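Local News > Housing & Community

Skirevo guesthouses get new rules on room registration

Small guesthouses and private room rentals in Skirevo will have to register with the town hall starting in March, under rules approved by the town council this week.

The rules cover any owner who rents out rooms for fewer than 30 nights at a time. Registration costs 200 for each property and lasts three years. Owners who rent a single room in the home they live in will pay nothing, but they still have to file the form.

The town has 209 listings on its current tourism roll. Officials say the list is out of date and includes homes that were sold or closed years ago. It also leaves out most of the newer rentals along Czerwiński Street and near the Brondeck bus stop.

Registered owners will get a number that must appear in every ad, online or in print. They will also need to post a floor plan by the door, keep a working smoke alarm on each level and give guests a phone number that is answered at night. Inspectors can visit with 10 days' notice.

The Drindari valley lodging association supported the plan but asked for a longer lead time. It said many of its members are retired couples who rent out a spare bedroom in the summer and do not use email. The council agreed to accept paper forms at the post office counter through the end of the first season.

A proposal to set minimum room sizes was dropped after objections from owners of older houses, where upstairs bedrooms are often small. The council also put off a decision on parking.

Forms will be available at the town hall front desk, open from 8 a.m. Owners who miss the deadline will get one written warning before any fine.
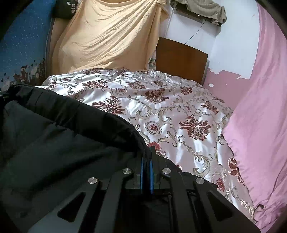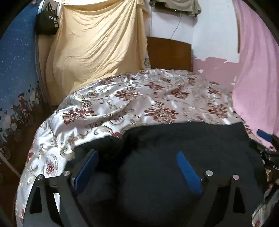
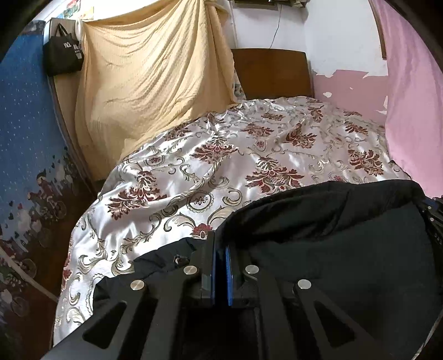
Satin bedding in a bedroom.

Share | 3 comments

Contact the newsroom | Terms of use | All rights reserved | Back to top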